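Search this site Search Enter keyword

Skastville Water District: Household Emergency Water Storage FAQ

Revised 06/03/2021

How much water should a household store?

One gallon per person per day, for drinking and basic hygiene. Three days is the minimum. Two weeks is preferred for addresses on the Plellby line, where a main break can take longer to isolate. Pets need a separate allowance, which depends on size.

Does the one-gallon figure cover toilet flushing?

No. Flushing takes between one and two gallons per use in most homes. Bathtub water or rain barrel water is acceptable for this purpose and should be kept apart from the drinking supply.

Can I fill my own containers from the tap?

Yes. District water is chlorinated before it reaches the meter and needs no further treatment if it goes straight into a clean, food-grade container. Private well water should be tested first. Households on the Visser Road wells are not district customers and should contact the county.

Which containers are not suitable?

Milk jugs, cardboard juice cartons, and anything that has held bleach, solvent, or pesticide. Milk residue cannot be fully removed, and the jugs split at the seam in storage. Glass is safe for water but breaks easily when shelves shake.

How do I sanitize a container?

Wash with dish soap and rinse. Add one teaspoon of unscented household bleach to a quart of water, pour it in, close the container, and shake so that all inside surfaces are wetted. Wait at least 30 seconds, pour out, and air dry or rinse with clean water.

How long does stored tap water keep?

Replace it every six months. The district suggests April and October, when hydrants are flushed, as a reminder. Commercially bottled water should be kept sealed and used by the date on the package, if there is one.

Where should it be stored?

Indoors, out of direct sun, between 50 and 70 degrees. A garage that reaches 100 degrees in summer is a poor choice. Keep containers away from gasoline, paint, and pool chemicals, as vapors can pass through thin plastic.

How large is the district's own reserve?

The Dandden tank holds 1,890 thousand gallons when full. Part of that volume is reserved for fire flow and is not available for household use during an outage.

Can I collect water at a distribution point?

During a declared outage, yes. Bring your own containers with caps. The limit is 15 gallons per household per visit. Locations are listed on the outage line and posted at the district office.

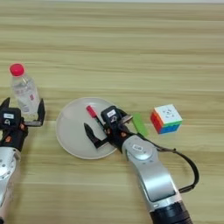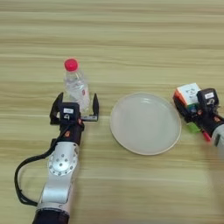

Should I buy small bottles or large jugs?

Either is acceptable, and a mix works best. Large jugs cost less per gallon but are heavy, and once opened they should be refrigerated or used within a few days. Small bottles are easier to carry and to ration. A clear plastic bottle with a red screw cap, like the one on the table, lets you check the contents for cloudiness without opening it. Containers you fill yourself should be labeled with the fill date and the words "drinking water."

Is boiling required after an outage?

Only if a boil notice is issued. Bring water to a rolling boil for one minute, then let it cool in a covered container. Notices stay in force until two consecutive sets of samples are clear. Refrigerator filters and pitcher filters do not replace boiling.

Who can answer other questions?

Tudor Anghel, customer service, at the district office counter during business hours. Billing questions are handled at a separate window.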